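Guia da célula Clodik de dois braços
Secção 4: Verificação das garras e primeira tarefa

Chegou a parte divertida! Com a estrutura nivelada e os dois braços aparafusados, falta pôr as garras a trabalhar. Reserve a manhã e faça tudo com calma.

4.1 Fecho das garras

1. Retire tudo o que estiver pousado no tampo, incluindo chaves e parafusos soltos.
2. Ligue a alimentação e espere que o controlador Trormont termine o arranque.
3. Abra e feche cada garra 20 vezes em modo manual, sempre à velocidade mínima.
4. Feche a garra e espreite pela câmara do punho. As pontas dos dedos devem encostar numa linha única, sem folga, com o tampo livre por trás. Se um dedo ficar adiantado, desaperte-o, volte a assentá-lo no encaixe e repita o passo 3.

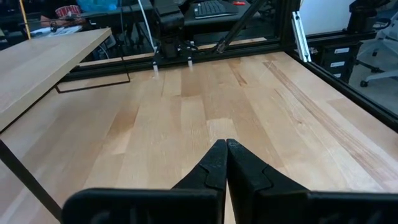

5. Grave a posição de fecho como zero. O valor de fábrica é 1584; na nossa célula ficou em 1367 e funciona lindamente.

CUIDADO: nunca ponha a mão entre os dedos com os motores ligados, mesmo que o braço pareça parado.

4.2 Primeira tarefa: as flores

Adoramos esta tarefa para a estreia! As flores artificiais têm caules finos e compridos, que se cruzam uns sobre os outros, e mostram logo se a garra está bem afinada.

1. Ponha o vaso junto ao lado de trás do tampo, ao alcance dos dois braços.
2. Espalhe os caules entre as duas garras, com cores bem diferentes. Pode deixar já um ramo no vaso, como fizemos com o roxo.
3. Junte um cubo pequeno ao centro, para experimentar também um objeto rígido.
4. Confirme que os cabos acompanham o movimento de cada braço sem esticar.

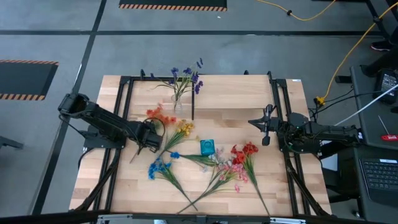
Texto: equipa de documentação Clodik, oficina de Lanstead
Revisto em abril

5. Comece com um só braço e um só caule. Pegue-lhe a meio, levante devagar e só depois rode o punho.
6. Passe aos dois braços quando o primeiro estiver afinado. Vale mesmo a pena esperar!

NOTA: ao fim de 100 ciclos, volte a verificar o fecho (4.1, passo 4) e o aperto das bases. Se usar dedos Işık, repita também a gravação do zero.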